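Progress report to Alaoui, second period
20/12/2021
Prepared by Ronja Fjeld, project lead, Vamari

## Where we are

The grant pays for Vamari, our free add-on pack of launch vehicles and ground structures for space-building games. At the end of this period the pack has 826 parts in the main branch. All of them load in the current version of the game and the one before it. The large crawler and its tower are in, and so are the two smaller pads. The orbital dock isn't finished and has moved to the next period.

## Work completed

**Launch tower.** The tower was rebuilt from the base up. The old one was a single mesh, and players couldn't change its height. The new one comes in stackable sections with matching attachment points, and the crew arm can be put on any section. Fuel lines snap to the arm but still have to be rotated by hand.

**Part count.** Our stock heavy lifter used too many parts for older computers. We merged the interstage pieces and the engine fairings, and the complete craft with tower now stays under 100 parts. Frame rate at the pad is better on both test machines. We have not tested it on laptops with built-in graphics.

**Textures.** The gray and white sets are complete. The foil set had seams along the tank ends and was pulled from the release until Farum can redo it. They have the source files and have given us a quote that fits the budget line.

**Craft files.** Every vehicle ships with one ready-to-fly craft file and a short text describing the staging order. The action groups follow the same numbering throughout, which players had asked for in the forum.

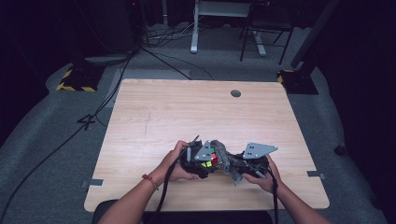
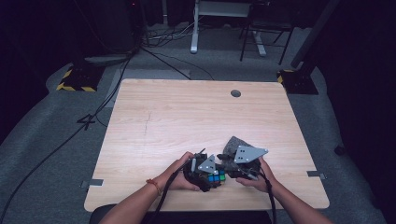

## Release and downloads

The public beta went out through Sostico in the middle of the period. It has been downloaded more than 2,000 times. Most bug reports concerned the tower clamps, which let go one stage early if the craft was saved and reloaded on the pad. A fix is in the current build. Two other reports are still open:

- The service bay doors open inward when the part is mirrored.
- The crawler slides slowly downhill with the brakes on. It happens only on the desert pad, and we don't know why.

## Delays

The orbital dock is late. The docking ports work, but the long truss bends under load and eventually shakes itself apart when more than one ship is attached. We tried stiffer joints and they made the shaking worse. The next attempt will use fewer, longer truss pieces. If that also fails, we would like to talk about cutting the dock down to a single-port version.

The manual is also behind. The chapters on installing and on the pads are written. The one on building your own vehicles exists as notes.

## Budget

Spending is in line with the plan, apart from hosting, which cost a little more because of the beta. We covered it from the travel line. No change to the total is requested.

## Next period

1. Foil textures from Farum, checked and merged.
2. Truss rebuild and a decision on the dock.
3. Service bay doors and crawler brakes.
4. Manual finished and sent to you for comment.

The full release is still planned for May. The parts list and the open bug list are in the shared folder, under the same names as last time.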